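Chapter 4
Selling the Shirt: Merchandise and the Working Musician

When Alun Hopkin's band, Titlow, set off on its first proper tour one October, the van held two guitars, a borrowed drum kit and a cardboard carton of T-shirts that his aunt had kindly paid for. By the last show the shirts had earned more than the songs had, and Alun (who had thought of himself as a singer, thank you very much) found himself learning about sleeve lengths and colour charts instead of chords.

His story is a very common one, and we'll come back to it often in this chapter, so do get comfortable with him.

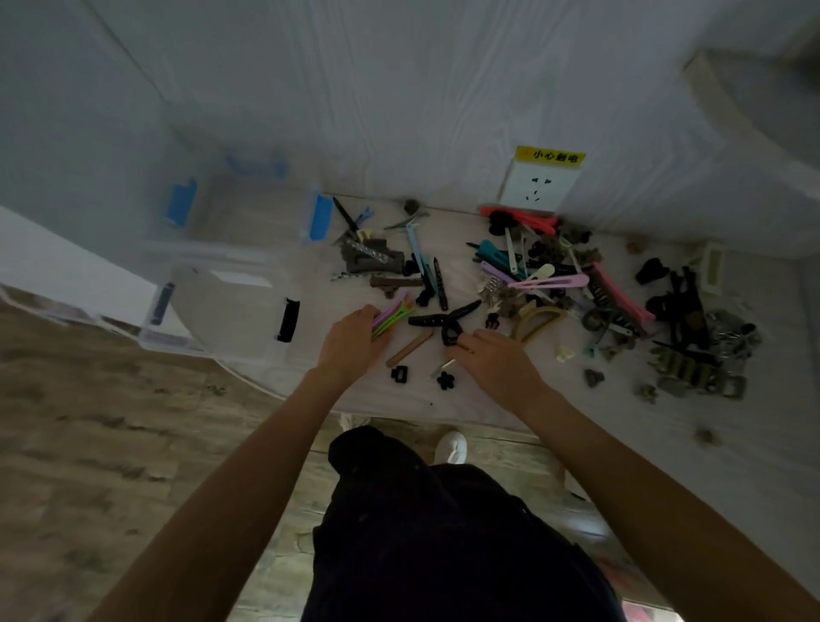
Titlow ordered 34 shirts that first time, all in the same size, and sold every one to people who mostly wanted a different size. For the second run the band went to a small printer called Darkateo, where Daranee Khunthong sat them down with a cup of tea and asked who their listeners were, what they wore, and how much they might happily spend after buying a ticket and a drink. Those are lovely questions, and you'll be asking them yourself by the end of section 2.
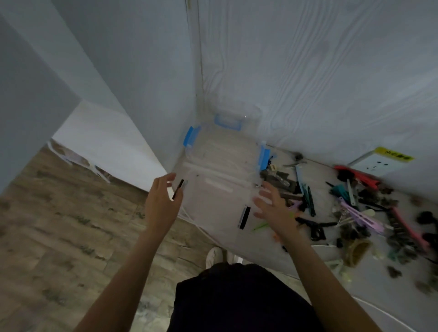

Who owns the artwork on a band's shirt?

Usually the artist who drew it, unless there is a written agreement that says otherwise. Titlow's logo was drawn by a friend, Boonsong Chuensuk, and the band very sensibly put their arrangement on paper before the bigger order of 2,000 went to print. We'll read through an agreement of that kind in section 4, line by line, and you may want a pencil handy for the part on royalties.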